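Rechercher dans les tickets Tapez un mot-clé OK

Ticket 939 - Rangement d'ustensiles à deux bras : échec de saisie sur tige fine
Projet : Zurkora, poste table
Ouvert par : Wahyudi Jugah
Assigné à : Gumaro Arellano
Ouvert le : 2021-10-04
Statut : en cours
Priorité : moyenne

Symptôme
Tâche « ustensiles vers panier », modèle Purba. Le bras gauche maintient le panier, le bras droit doit y déposer les couverts. Sur 12 essais, 2 complets. Les autres s'arrêtent à la saisie de la cuillère : les doigts se ferment à côté du manche, ou le pincent puis le laissent pivoter. Le planificateur ne renvoie aucune erreur et considère la prise comme acquise.

Environnement
Contrôleur Breltus, pinces à deux doigts, caméras de poignet actives. Modèle entraîné sur 2 574 démonstrations, en majorité des gobelets et des bols. Les couverts y sont peu représentés, les baguettes pratiquement absentes.

Disposition de départ pour reproduire : panier vers le centre, cuillère à plat à sa droite, manche en diagonale, deux baguettes côté gauche. Ne pas dégager le fond de la table, l'encombrement fait partie du test. 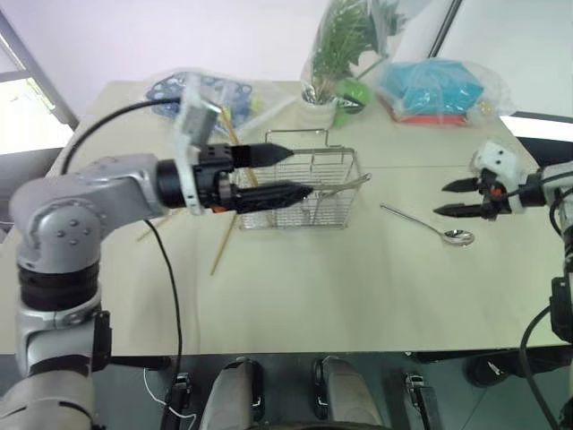

Fig. 1 - Pince gauche à l'extrémité du panier en fil d'inox, pince droite orientée vers la cuillère.

Analyse (G. Arellano)
Trois causes examinées.

1. Étalonnage main-œil du bras droit. Refait, résidu dans la tolérance. Cause écartée.

2. Profondeur sur métal poli. Les reflets du cuilleron créent des trous dans la carte, et l'estimation du manche dérive vers le plateau. Confirmé dans les journaux : la hauteur de prise calculée passe sous la surface de la table, la sécurité la rabote, la pince arrive trop haut.

3. Segmentation du panier. Le grillage est traité par endroits comme un volume plein. Le second ustensile à long manche, posé en travers du panier, est fusionné avec lui. Conséquence : le modèle ne le propose jamais comme objet à saisir.

Contournement
Forcer la hauteur de prise à partir du plan de table et ignorer la profondeur locale. Réduire la vitesse de fermeture. La saisie de la cuillère s'améliore, la rotation du manche persiste. Pour les baguettes, pas de contournement.

Commentaire - W. Jugah
Ovel demande si la fonction peut être annoncée comme « rangement de couverts ». Avis défavorable. Une personne vide cette table en quelques secondes sans regarder. Nous savons déplacer un bol de façon répétable - pour une tige mince posée à plat, non.

Réponse - G. Arellano
D'accord. Je propose « vaisselle creuse » dans la fiche, couverts exclus. À revoir en novembre avec les nouveaux embouts et un lot de démonstrations sur inox.

Actions ouvertes
- Ajouter un contrôle de prise par l'ouverture résiduelle des doigts (G. Arellano)
- Annoter le panier et les ustensiles posés dessus comme objets distincts (W. Jugah)
- Relancer la série à disposition identique après correctif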